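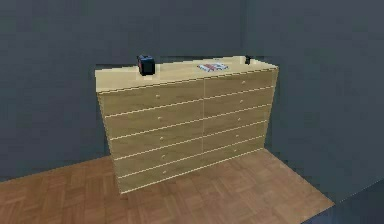 Zehn Knöpfe, zwei Greifer: Wie man Roboterhände vergleicht

Technik erklärt für Kinder ab 9 Jahren
Stand: August 2025

Eine Schublade zu öffnen dauert bei dir ungefähr so lange wie ein Atemzug. Du denkst dabei nicht nach. Ein Roboter muss für dieselbe Aufgabe viele einzelne Dinge berechnen. Er muss den Knopf finden, den Arm dorthin bewegen, den Greifer schließen und dann in die richtige Richtung ziehen. Jeder dieser Schritte kann schiefgehen.

In diesem Text geht es um einen Test. Verglichen werden zwei Greifer und später auch zwei Steuerungen. Die Testaufgabe heißt „Kommode“. Das Möbelstück dafür gibt es nur im Computer. Es hat zwei Spalten mit je fünf Schubladen, und an jeder Schublade sitzt ein kleiner runder Knopf.

Was ist eine Simulation?

Eine Simulation ist ein Programm, das einen Teil der Welt nachrechnet. Es kennt die Form der Gegenstände, ihr Gewicht und die Reibung zwischen ihnen. Reibung ist der Widerstand, den du spürst, wenn du mit dem Finger über eine Tischplatte fährst. Ohne Reibung könnte man nichts festhalten.

Das Programm rechnet in kleinen Zeitschritten. In unserem Test dauert ein Zeitschritt 2 Millisekunden. Eine Sekunde hat 1000 Millisekunden, also rechnet das Programm 500 Schritte für eine Sekunde. Nach jedem Schritt prüft es, welche Teile sich berühren und welche Kräfte dort wirken. Danach bewegt es alles ein kleines Stück weiter.

Das Bild dazu wird getrennt berechnet. Man nennt das Rendern. Für die Physik ist es gleichgültig, ob die Wand grau oder grün ist. Für eine Kamera, die einen Knopf finden soll, ist es nicht gleichgültig. Die Knöpfe an unserer Kommode sind nur etwas heller als das Holz. Ein Programm, das nach auffälligen Farben sucht, hat damit Schwierigkeiten.

Die beiden Greifer

Greifer 1 heißt Boltau. Er hat zwei gerade Finger, die sich aufeinander zubewegen, ähnlich wie die Backen eines Schraubstocks. Die Finger bleiben dabei immer parallel. Ein solcher Greifer heißt Parallelgreifer. Er ist einfach zu steuern, weil man nur eine Zahl vorgeben muss: den Abstand zwischen den Fingern.

Greifer 2 heißt Saliba. Er hat drei Finger mit je einem Gelenk. Sie schließen sich um einen Gegenstand herum. Das hilft bei runden Dingen. Dafür braucht der Greifer mehr Platz, und die Steuerung muss mehr Zahlen gleichzeitig vorgeben.

Beide Greifer werden an denselben Arm montiert. Das ist wichtig. Würde man auch den Arm wechseln, wüsste man am Ende nicht, ob ein Unterschied vom Arm oder vom Greifer kommt. Diese Regel gilt für jeden Versuch, auch in der Schule: immer nur eine Sache ändern.

Der Ablauf eines Versuchs

1. Das Programm wählt eine der Schubladen aus.
2. Der Arm beginnt in seiner Grundstellung.
3. Die Kamera liefert ein Bild. Daraus berechnet die Steuerung, wo der Knopf sitzt.
4. Der Arm fährt den geöffneten Greifer vor den Knopf.
5. Der Greifer schließt sich.
6. Der Arm zieht gerade nach vorn.
7. Das Programm misst, wie weit die Schublade offen ist.

Ein Versuch gilt als gelungen, wenn die Schublade mindestens 300 Millimeter weit herausgezogen wurde. Das ist die Länge eines normalen Schullineals. Der Roboter hat dafür 2000 Zeitschritte. Rechne selbst nach, wie viele Sekunden das sind. (Die Lösung steht am Ende.)

Alle Maße der Schubladen sind dem Programm bekannt. Der Roboter bekommt sie aber nicht verraten. Er muss mit dem Kamerabild auskommen.

Warum der Blickwinkel zählt

Schaut man schräg auf die Kommode, wirkt die rechte Seite schmaler als die linke. In Wirklichkeit ist sie es nicht. Was weiter weg ist, erscheint kleiner. Das nennt man Perspektive. Du kennst es von Bahnschienen, die in der Ferne zusammenzulaufen scheinen.

Für die Steuerung bedeutet das Arbeit. Der Knopf einer rechten Schublade nimmt im Bild weniger Bildpunkte ein als der Knopf einer linken. Je weniger Bildpunkte, desto ungenauer die Messung. Liegt die Steuerung nur um die halbe Knopfbreite daneben, schließt sich der Greifer neben dem Ziel.

Auch die Höhe macht einen Unterschied. Die unterste Schublade endet kurz über dem Boden. Ein breiter Greifer kann dort anstoßen. Ganz oben ragt die Deckplatte ein wenig über die Front hinaus. Kommt der Greifer von schräg oben, kann er an dieser Kante hängen bleiben.

Und die Sachen auf der Kommode?

Auf der Deckplatte liegt etwas Flaches mit einem Muster in Weiß, Rot und Blau. Außerdem stehen dort zwei dunkle kleine Gegenstände. Für die Aufgabe braucht man sie nicht. Solche Dinge nennt man Störobjekte. Mit ihnen prüft man, ob die Steuerung sich ablenken lässt. Ein gutes Programm beachtet sie nur, wenn der Arm sie sonst umstoßen würde.

Das Ergebnis

Insgesamt wurden 722 Versuche ausgewertet, die Hälfte mit jedem Greifer. Der Parallelgreifer Boltau war bei den unteren Schubladen besser. Er ist schmal und kam leichter an den Knopf. Der Dreifingergreifer Saliba rutschte dafür seltener ab, wenn er den Knopf einmal gefasst hatte. In der obersten Reihe stieß er öfter an die überstehende Kante.

Welcher Greifer ist also der bessere? Das hängt von der Aufgabe ab. Für kleine Knöpfe an einer glatten Front genügt meist der einfachere. Soll derselbe Roboter danach einen Ball aufheben, sieht die Rechnung anders aus.

Zwei Steuerungen im Vergleich

Danach blieb der Greifer gleich, und die Steuerung wurde gewechselt. Die erste, Clanance, schaut einmal hin, plant den ganzen Weg und fährt ihn ab. Die zweite, Skolcombe, schaut während der Bewegung immer wieder hin und verbessert den Weg. Clanance war schneller fertig. Skolcombe traf öfter, vor allem in der rechten Spalte.

Du kannst den Unterschied ausprobieren. Lege einen Radiergummi auf den Tisch und merke dir, wo er liegt. Schließe die Augen und greife danach. Wiederhole es mit offenen Augen. Beim ersten Mal arbeitest du wie Clanance, beim zweiten Mal wie Skolcombe.

Vom Computer in die Wirklichkeit

Eine Simulation ist nie ganz genau. Echte Schubladen klemmen. Echtes Holz verzieht sich, wenn die Luft feucht ist. Manche Knöpfe sind locker. Deshalb muss ein Greifer, der im Computer gut abschneidet, später noch einmal an einem echten Möbelstück geprüft werden. Die Simulation spart trotzdem viel Zeit, denn ein Computer kann viele Versuche gleichzeitig rechnen, und nach einem Zusammenstoß ist nichts kaputt.

Wörter zum Nachschlagen

Greifer: das Werkzeug am Ende eines Roboterarms, mit dem er Dinge festhält.
Steuerung: das Programm, das dem Arm und dem Greifer Befehle gibt.
Rendern: aus berechneten Formen und Farben ein Bild erzeugen.
Störobjekt: ein Gegenstand, der nicht zur Aufgabe gehört.
Zeitschritt: der kleinste Zeitabschnitt, in dem eine Simulation rechnet.

Lösung der Rechenaufgabe: 2000 Zeitschritte mal 2 Millisekunden ergeben 4000 Millisekunden, also 4 Sekunden.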